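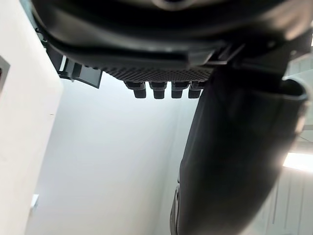 Dark mesh and four small black pegs.

Share 44 | Comments 2

Sourdough questions I get every week

Can I keep my starter in the fridge?
Yep! Mine (his name's Pimo) lives next to the yoghurt and gets fed on Monday. In July, when my kitchen's freezing, I leave him out for a day first.

Why is my loaf so flat?
Probably overproofed, mate. I've done it heaps of times – try a cooler spot and check it after 90 minutes.

Do I need fancy flour?
Nah, I use plain old supermarket baker's flour.

Related
Riet's fruit loaf
Cleaning a doughy bench
Crumpets from starter discard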